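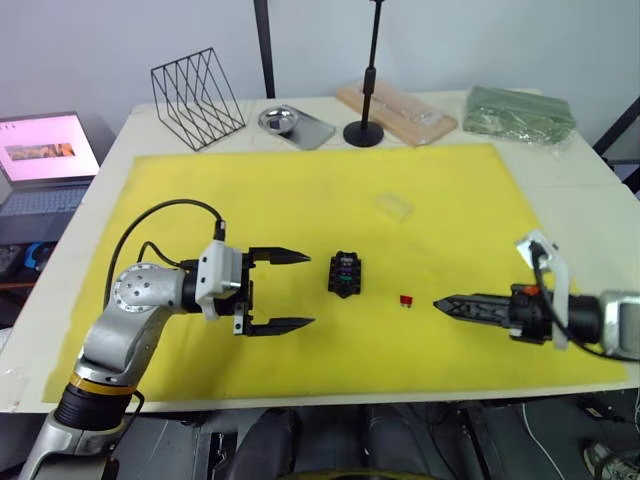
Two arms, one fuse box, one red fuse on the mat.

3 min read

Hello all,

Catching up on the thread after a week of ignoring it. I'm quoting the part I want to argue with, trimmed so the digest doesn't choke.

> My dishwasher was supposed to be the start of something. Thirty years on
> I still load it by hand, and unload it by hand, and the machine gets the
> credit. Every August somebody shows me a video of an arm folding a towel
> and says this is the year. I have a simple test. When one of these things
> can do the fiddly jobs at the Climmont shop, the ones I hand to the new
> hire and then end up doing myself, I will buy the first round. Until then
> I am filing it with the flying car. Am I wrong? Show me I'm wrong.

You're a bit wrong, and you should start saving up for that round, though I wouldn't rush to the bank.

Take the fuse. A blade fuse is about as plain a part as there is. It's a bit of colored plastic with two flat legs, and it goes into a slot made for two flat legs. I have put in more of them than I could guess at, most of them upside down under a dashboard with a flashlight in my teeth. If you had asked me to rank the chores on our floor by difficulty, it would have come in somewhere below sweeping.

Then you try to write down what your hands are doing. You pinch it by the edges, and it's sitting slightly crooked in your fingers, so you roll it straight without looking. You find the slot by feel. You rock it a little until the legs catch, and then you push, and you know how hard to push from thirteen years of pushing too hard. None of that is in the manual. The manual says "install fuse."
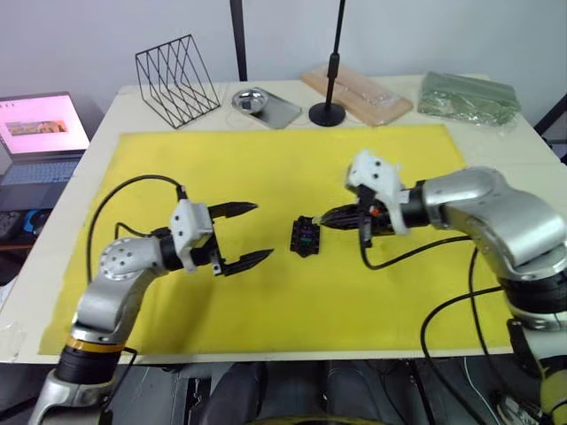 One gripper open, one closed, with the small black part between them.

The part I'd ask you to think about is the second hand. We all talk as if the trick is picking things up. Picking up is fine, they've been picking things up since before I had a mortgage. But a loose box slides when you push on it, so something has to hold it, and the holder has to give a little while the other one shoves. My nephew couldn't do that at six and he's now allowed to drive.

At Pryor we looked into this properly last spring, or as properly as we look into anything. The Siseo people came by with a quote for a two-armed cell. Very pleasant, very good slides. I asked what happens if the fuse is lying on its side instead of standing in a feeder, and there was a pause, and then we talked about feeders. The feeder was extra. So was the fixture to hold the box. By the end of the meeting we had bought, on paper, a room full of equipment whose job was to make sure the robot never met anything surprising. We have a person who does it now and she is surprised daily and gets on with it.

Gretetti, to be fair, took the other road and said theirs would learn the job from somebody showing it over and over. They wanted 835 runs to begin with and hinted there might be more. I did the arithmetic on my lunch break and stopped when it got to be somebody's whole summer. 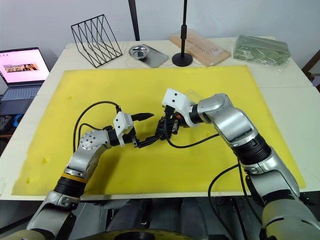 So where does that leave your bet? I'd split it in two. For the shop floor, I think a patient pair of arms on a bench, with the parts laid out in good light and no one in a hurry, gets to the fuse job before I retire. It will be slow. It will do it at three in the morning, and I won't, so slow may be all right — the night shift has never been judged on speed by anyone who's worked it.

For the house I'm with you and the flying car. A bench is a polite place. My kitchen on a Sunday has a wet floor, a dog and a drawer that only opens if you lift it, and I'd want to see the drawer done before I signed anything.

If you're still offering, make the test a whole box, mixed ratings, parts dumped out of the bag the way they come. I'd take that bet at even money, and I'd want it in writing what counts as a jam.

Also, whoever borrowed the good fuse puller from the Climmont bench, I know it was one of you.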